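Povitz gripper trial: frequently asked questions

Which grippers are you comparing?
Two hand-held ones, the Orau and the Elludska. Both are used with the same camera and the same Gallegos controller, so the recordings can be set side by side.

How many recordings are planned?
2,880 in all. Each session is 60 recordings long, and after that you hand the gripper to the next person on the rota.

Do I need experience with robot arms?
No. You hold the gripper yourself. The arm tests come later and are run by staff.

What weight limit should I keep to?
254 grams. Heavier items are left out of the trial, even if the gripper seems to cope -- we want the same set for both models.

How should a recording begin?
Point the gripper down at the table with the fingers wide apart and nothing between them. Both fingertips should be in view. Hold still until the controller beeps, then reach for the item. 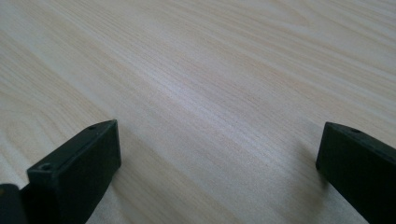
What if a fingertip drops out of view?
Stop and start that recording again. If it keeps happening, check the camera bracket before you carry on.

Can I change the finger pads?
Please don't. Send a note with the gripper and we will swap them at the bench.

When will results be out?
In May. The first 82 recordings were practice runs and won't be counted.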